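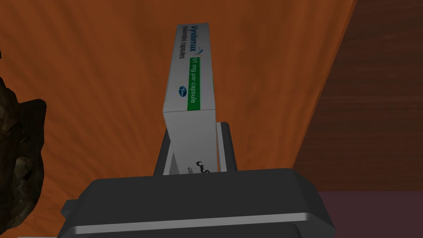 Can a machine put the shopping away yet?

Print | E-mail

Rhea Marquez trains robot arms at Kurumik, mostly in simulation, and she is careful with promises. "People ask me if it can clean the kitchen," she told me in October. "I answer that it can hold a box of medicine. They are a little disappointed."

A carton is already a good test, she explained. It has flat sides and it is light, but if the fingers press too hard it will bend. Her team runs each chore 1,000 times on the computer before any real arm may try it. In the last round, the shelf task succeeded 500 times.

"Half is not bad for us. For a pharmacy, half is terrible," she said.

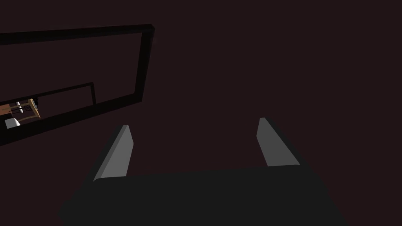

Her colleague Wilfredo Pascual worries more about the time between two tasks, when the hand must choose where to go next. A person decides this without thinking. The program, which they call Kumix, can need 7 seconds.

I asked him when he would let it work in his own home. "For carrying small things, maybe soon," he said. "For my mother's pills, I would still like to check the box myself."

Print | E-mail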